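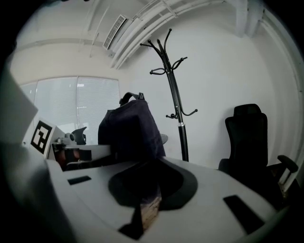

How to Fix a Sticking Interior Door

Most doors that stick only need a small adjustment. Work through the steps in order and stop when the door closes freely.

What you need

Screwdriver
Pencil
Medium and fine sandpaper
Block plane
3 inch wood screws
Candle or bar of soap

1. Find the spot. Close the door slowly and watch the gap between the door and the jamb. Slide a sheet of paper along the edge. Where it catches, make a light pencil mark.

2. Tighten the hinges. Start with the top one – it carries most of the weight. If a screw spins without biting, take it out and drive a 3 inch screw in its place so it reaches the stud. Stop when it is snug. Going too far can pull the jamb out of line.

3. Try the door again. If it still rubs near the top on the latch side, repeat with a second screw in the top hinge.

4. Rub the marked area with the candle or soap. This is enough for a light rub in humid weather.

5. Sand or plane what is left. Wedge the door open and use medium paper first. For more than a light rub, take the door off and plane from the corners toward the middle. Check the fit often.

6. Seal the bare wood. Prime and paint it the same day if you can. Let it dry overnight before closing the door.

If the door sticks only in summer, leave the planing until December or so, then see how wide the gap is. A door planed in August can rattle all winter.

Metal doors and fire doors should not be sanded or planed. Adjust the hinges only.

Next: Replacing a Worn Strike Plate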